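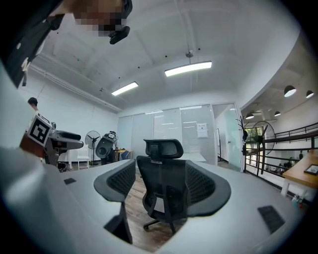
Glaze and Kiln Group – Workshop Notebook

April 19, 2025

Unpacked Lill this morning. The kiln was still too warm to put a bare hand in, which I know because I put a bare hand in.

Short version for Darius, who will skip to the bottom otherwise: the new Fosta batch is better on the white body, worse on the buff, and has glued one tile to shelf 3. The shelf can be saved. I make no promises about the tile.

Long version follows.

Fosta, as anyone who has read back through this book will know, is supposed to be a quiet satin grey-green. It was one when Reet first mixed it, and it has been a great many other things since. Last month's bucket came out like wet slate, very handsome, with pinholes all over it as if someone had gone at it with a darning needle. The theory at the time was that we were putting it on too thick. The theory before that was that we were putting it on too thin. I would like to record that I held both views and argued for each of them loudly.

This time I left the recipe alone and changed only how it was sieved. The whole batch went through the 80 mesh twice, then stood overnight with the lid on, then once more through the sieve in the morning. There was a surprising amount left behind on the last pass: gritty, pale, a bit like damp semolina. I suspect it is the Zurnen feldspar, as the bag had clearly got wet at some stage and dried out again in lumps. I've kept the grit in a jam jar on the windowsill, labelled GRIT. Please don't use it for anything. Please especially don't put it back in the bucket to be thrifty.

Mixed to a specific gravity we could all agree on, after Reet and I weighed the same cylinder and got different answers. Mine was wrong because I'd forgotten to zero the scales with the cylinder on. Hers was wrong because the scales were standing on a tea towel. Moved them to the slate and did it again. New rule: scales live on the slate.

Tiles. All dipped, no brushing, same count in the bucket, done by the same person (me, humming). White body on the upper shelf, buff below. Results as far as I can judge by the window on an overcast day:

White body, single dip: good. Satin, even, hardly a pinhole. A slight bluish cast at the top edge where it has thinned. I'd put this on a bowl and give it to someone I liked.

White body, double dip: heavier, greener, a few craters at the foot of the tile. Acceptable on the inside of something.

Buff body, single dip: brown. I've tried looking at it in different parts of the room and it is brown in all of them.

Buff body, double dip: this is where tile 19 comes in. The glaze has run off the bottom, across the kiln wash and into a small glassy puddle with the tile standing in it like a cow in a pond. The upper half is superb. Proper depth, soft crystals along the texture, exactly the surface we've been chasing since the autumn. Naturally it is the one I can't pick up.

My guess is that the buff clay is giving the glaze a bit of extra iron, and the iron is helping it melt. Darius says it is more likely a hot spot at the back left, and that we'd know if we used the witness cones he keeps buying us. There was a cone pack in the back left. I knocked it over while loading and it has fired lying on its side, so it tells us that it was hot in the kiln, and little else.

Controller: Dultix threw its E light again on the way up, beeped, and carried on. Firing log is numbered 748, which can't be right, but Dultix has started counting from wherever it pleases after every power cut and I've given up correcting it. Use its number in the file name anyway so that things match up. The hold at the top looked steady on the printout. The cooling looked quick to me, though I have nothing to compare it with, as the printout from the last good firing was used to wrap a teapot.

Things I want to try next:

Same bucket, same sieving, on buff, but stopping well short of the foot and standing each tile on a bisque biscuit. If it wants to run, it can run on to something we don't pay for.

One row with a slower cool. Reet has a schedule from her evening class, written on the back of an envelope, and will bring it in if she can find the envelope.

A fresh bag of feldspar against the lumpy one. Line blend if anyone has the patience. I haven't, but I'm willing to hold the clipboard.

Swap the positions top and bottom, so that Darius can have his hot spot or be made to drop it.

Housekeeping. Shelf 3 needs grinding and a new coat of wash before it goes back in. Goggles and mask for the grinding, and do it outside, and not upwind of the bench where people eat. The wash in the yoghurt pot has gone off; it smells like a pond and flakes like one too, if ponds flaked. Make new. The big sieve has a small tear near the rim which I've patched with epoxy, so go gently round that side until we can replace it.

The bucket of Fosta is under the wedging bench with its lid taped down. Stir it before you judge it.

Later: tile 19 came off with a tap from the bolster. Took a thumbnail of shelf with it. It's drying its feet on the windowsill next to GRIT.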